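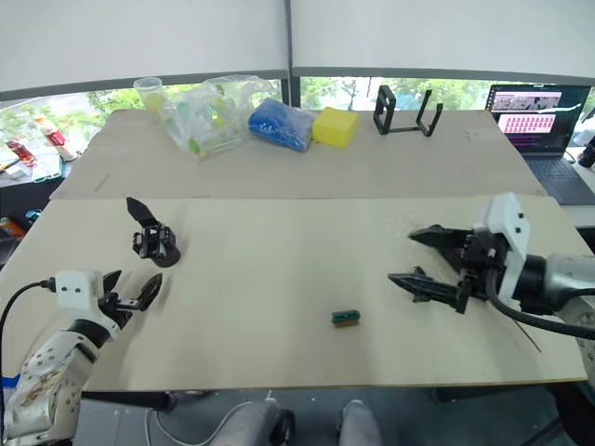

How early do you need to get people onto a trade show app before the doors open? Two weeks is what I'd say now, and three if you want them to build their own schedule in it.

June 21, 2023

I'm writing this on the hotel bed with my shoes off and a bag of pretzels for dinner. Day one at Clarkby is done and my feet are finished with me. It was a good day though! A messy one, but good.

So the app. We went with Nimonell this year after the mess with the old one last October, when the floor map wouldn't load for anybody standing in the back half of the hall (which is where we'd put all the exhibitors who complained the most, naturally). Nimonell keeps the map on the phone once it's downloaded, so the wifi can do whatever it wants. I walked the whole floor at lunch with my phone in airplane mode just to see, and it worked the entire way, right down to the coffee cart by the loading doors.

What didn't go so well was the sign-in. We have 4,000 people registered and we sent the download email on Friday. Friday! I knew it was late when I hit send. By the time registration opened this morning there was a clump of people at the counter poking at their phones, asking which email address they'd used, and then the badge line got tangled up with the app line and I ended up standing on a chair pointing people left and right like a crossing guard. It cleared by ten or so. I lost my voice a little.

Session check-ins went better than I'd hoped. You scan the code on the door, you get your credit, the end. Only one room gave us trouble and that was our own fault, we'd taped up the code for room 7 outside room 8, so a whole crowd got credit for a talk on freight pricing while they were learning about booth lighting. I fixed it by hand during the afternoon break. Took me most of the break and I never did get a cookie.

The exhibitors I worry about more. Prurkemik had the big corner spot and they loved the lead scanner, their folks had it figured out before I'd finished explaining it. Urban was the opposite. They'd brought their own fishbowl for business cards and they were sticking with the fishbowl, thank you very much. I went back around three and the fishbowl was honestly pretty full, so what do I know. I did get them to put their raffle in the app, because otherwise there's nothing on their page except a logo and a phone number.

Oh, and the push notifications. We agreed on a limit before the show and then everybody forgot the limit. I scrolled back through mine tonight and there were 21. Twenty-one! Lunch is served, lunch is still being served, don't miss the keynote, the keynote has moved, the keynote has moved back. If I were an attendee I'd have turned the whole thing off, and I bet plenty did. Tomorrow everything goes through me, and if it isn't a room change or food it can go in the news feed where people can find it if they want it.

Things to do before breakfast: swap the room codes for the ones with bigger numbers, charge both battery packs, move the app help table away from the badge line (by the water fountain, I think, there's an outlet there), and answer the exhibitor who wants to know why their booth shows up as a restroom on the map. I haven't looked into that one yet. I'm a bit scared to.

Alarm's set for 5:30. Pretzels are gone.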